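Monitoring and alerting check – my notes against each item

Last updated: Sat 8 February

I do this check on our monitoring setup twice a year, once in the winter and again in June, and this time I've typed up my comments as I went so the rest of the team can argue with them. The tick list itself is the one Ajith Rao put together when we moved everything across to Navgate. I've kept his wording for the items and put my own waffle underneath. Pass, fail or "sort of" is my call, so blame me.

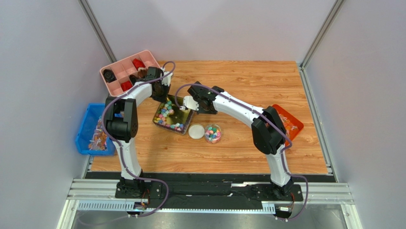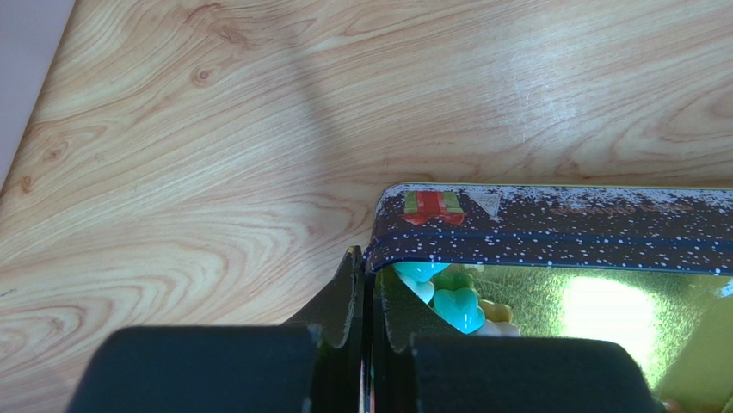
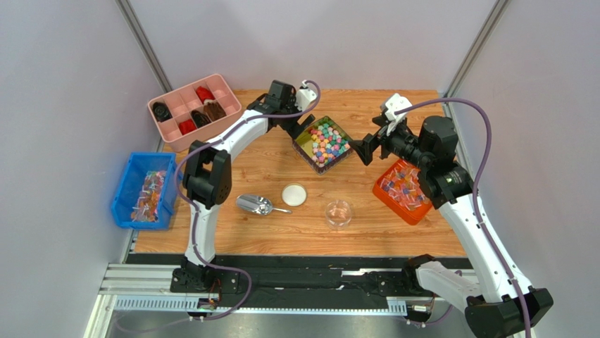

PART A – COLLECTION

A1. Every live server is reporting in.
Result: Pass, after a fix
We have 200 servers on the books and I wanted to see the same number in Navgate. I didn't! Two were missing, both of them rebuilt before Christmas and never given the agent again. I put it back on, waited for a couple of polls and they turned up. I'd love the build script to do this for us, and I've put a ticket in (again).

A2. Retired servers have been removed.
Result: Sort of
There were a few old names hanging about in the "unreachable" list. They don't fire anything, they just sit there looking grey and sad, but they do make the list longer to read when something real drops off. I've cleared the ones I was sure of. The old Ketex test boxes I've left alone until somebody from that side tells me they're finished with.

A3. Clocks agree.
Result: Pass
All fine. Last June one of the database servers was running fast and the graphs for it were a right mess, so I always look at that one first now. It was spot on.

A4. Polling gap is right for the type of check.
Result: Pass
Disk space every few minutes, web checks every minute, certificates once a day. I did wonder about slowing the disk checks down a bit, but Ajith likes them as they are and it isn't costing us anything.

PART B – RULES

B1. Every rule has an owner.
Result: Fail
Oh dear. We've got 421 rules in total and far too many still say "admin" in the owner box, which means whoever set up the system in the first place. I started going through them and gave up at lunch. What I'd like is for each team to take its own folder and put a proper name on everything in it, and anything left without one by the June check gets switched off. That might sound harsh but I think it's the only way it'll happen.

B2. Warning and critical levels are different.
Result: Sort of
Most are good. I found 9 where somebody had typed the same figure in both boxes, so you'd never get a warning at all, it would go straight from happy to on fire. They were all in the Clostness folder, and I suspect one bad rule got copied and pasted. I've set the warnings lower and told the team what I changed.

B3. Rules wait before firing where they should.
Result: Pass
Processor checks now need several bad readings in a row before they make a noise. This was my big moan last time, so thank you to whoever did it – the nights have been a lot quieter.

B4. No rule is muted without an end date.
Result: Fail
Mutes with no end date are my least favourite thing in the whole product. Somebody silences a check while they patch a machine, the patch goes well, they go home, and the mute stays on until one of us trips over it. I found one on the mail queue which had been there since the autumn. Please, please put an end date in, even if you guess it. You can always make it longer.

PART C – ALARMS AND WHO GETS THEM

C1. A test alarm reaches the on-call phone.
Result: Pass
I fired a test critical at ten in the morning and the phone went off before I'd picked my tea up. I then left it alone on purpose to see if it would move on to the second person, and it did. (Sorry, Ajith. I did say I'd be testing at some point.)

C2. Acknowledging an alarm stops the repeats.
Result: Pass
Works from the phone and from the web page. One small thing: if you acknowledge from the phone you can't add a note, so the next person along can't tell if you're working on it or just wanted it to shut up. Drop a line in the team chat as well, please.

C3. Alarms clear by themselves when the problem goes.
Result: Sort of
Nearly all of them do. Log file rules don't, and they never will, as a line in a log stays there once it's been written. Those need clearing by hand. I tidied up a big pile of them, and I'd be happy if whoever finishes a shift could do the same before handing over.

C4. Contact list is up to date.
Result: Pass, after a fix
One leaver was still on the weekend list. Gone now. The support number for Rungrueang was also out of date, so I rang the new one to make sure a human answered, and one did, very nicely.

C5. Colours on the wall screen match the colours in the web page.
Result: Pass
Red is red, amber is amber. It sounds a silly thing to check but the wall screen has its own theme file and it got out of step once, and we all had a lovely calm afternoon looking at yellow while the shared drive filled up.

PART D – LOOKING AFTER THE MONITORING ITSELF

D1. Something else watches Navgate.
Result: Pass
The little outside check is still running and still emails if the main page doesn't load. I stopped the web service for a minute to prove it and the email came through.

D2. The backup can be restored.
Result: Not done
I ran out of day. The backup files are there and they're a sensible size, but I haven't restored one so I'm not ticking it. I'll book a slot with Ajith for this.

D3. Old data is being trimmed.
Result: Pass
The database has grown a bit since last time, nothing scary. Detailed readings are being rolled up into hourly ones as they should be.

D4. Logins checked.
Result: Pass, after a fix
I took admin rights off two accounts that only ever look at dashboards. If one of them was yours and you've lost something you need, shout and I'll put it back.

STILL TO DO

- Owners on all the rules (B1) – team leads, by June
- End dates on mutes (B4) – everybody
- Agent added to the build script (A1) – me, once the ticket's agreed
- Answer on the old test boxes (A2) – waiting on Ketex
- Restore test (D2) – me and Ajith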